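Laundry corner walk-through, Thursday, September 27, 2018. Filled in by me, Mirjana, with a copy to Aiman Rahman.

## Power and cables

- [x] **Washer cable:** Fine as far as I can see, but there's a loose loop of white cable on the left and I'd love to see it clipped up.
- [ ] **Power strip off the floor:** Nope! It's lying right there beside a washing machine, and I wrote the same thing in July. Wall bracket, please.

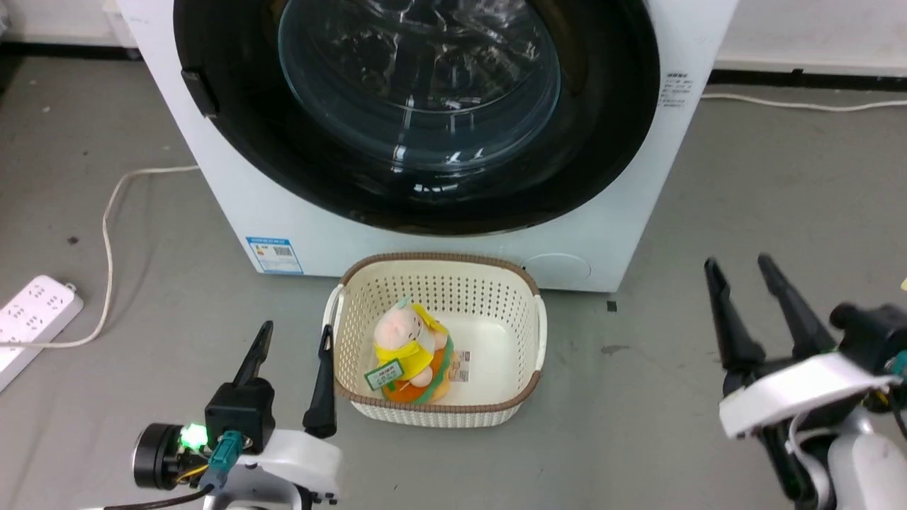

## Washer

- [x] **Energy sticker still on:** Yes, lower left of the front.
- [x] **Filter cover shut:** Looks shut to me. Khải, could you put the next cleaning on your list?
- [x] **Door glass:** No cracks that I spotted, and the black ring looks good all the way around (I was a bit worried about that one).

## Floor and basket

- [ ] **Floor swept:** Almost. There are a few little dark bits near the machine, so a quick once-over with a broom, please.
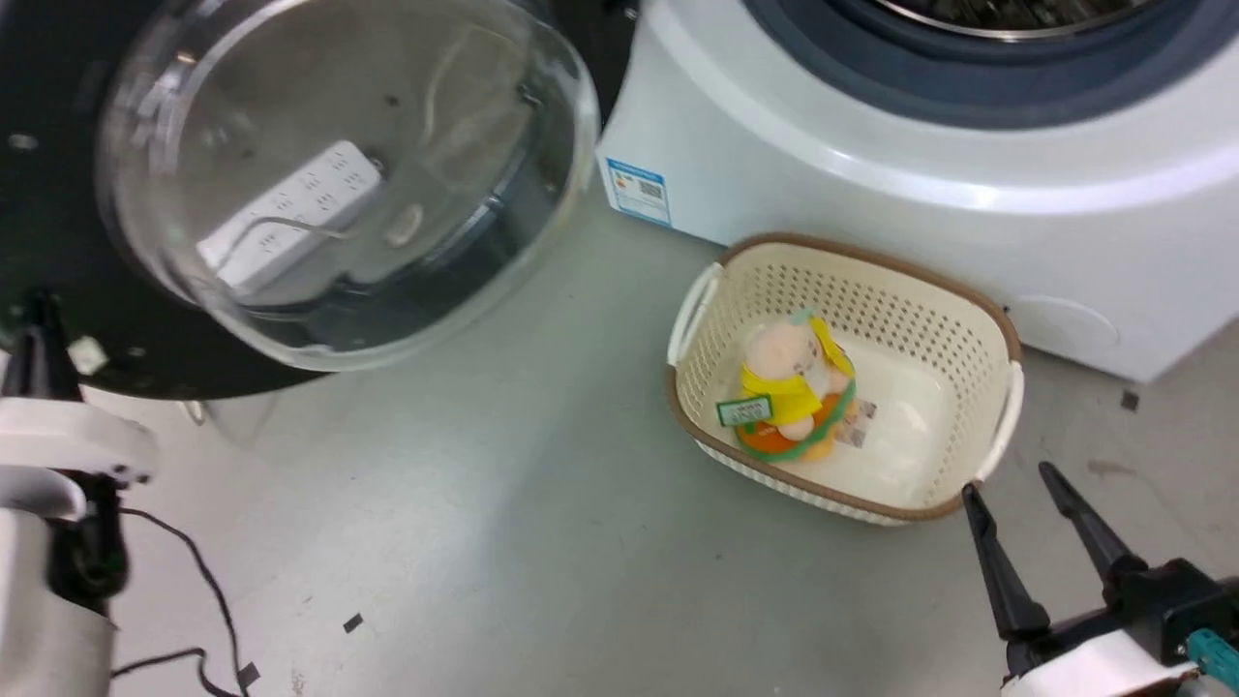

- [ ] **Basket out of the way:** It's parked right in front of the washer, plush toy and all. Cute, but I'd trip on it with my arms full! Tags are still on the toy too, so read the label before it goes in any wash.

Recheck in 9 days.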